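About Savside Kitchen School

We're a small cooking school that's mad about vegetables, and we've been teaching people to pickle, preserve and roast them for 16 years now. Hui-mei Tsang and Yen-ting Tsang started out with one borrowed stove and a lot of jars. These days there's a proper teaching kitchen, a long table out the back, and more than 349 recipes in the class folder (some of them with very rude notes in the margins).

Green tomatoes are our first love. They're tart and firm, they hold their shape in a hot pan, and they make the best relish you'll ever put on a cheese sandwich! Every February we run a whole class on them, from sorting and slicing through to chutney.
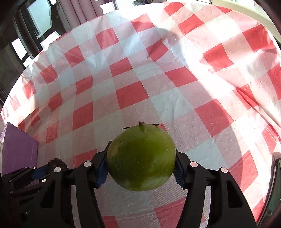
What we teach

Relishes and chutneys, quick pickles, slow roasting, and plenty of plain weeknight cooking. Classes are hands-on from the first minute, so wear something you don't mind splashing. Siu-ming Kuo looks after the pickling side and will happily talk brine until the kettle boils dry. Shu-fen Pan teaches the roasting classes — her fennel and tomato tray bake has its own fan club.

Come and cook

Morning classes start at 9.30 and run for two hours, with lunch at the table afterwards. Beginners are very welcome, and so are kids if they bring a grown-up. Aprons and jars are included, and you take home whatever you make. Ask for Sze-wing Tang when you ring to book.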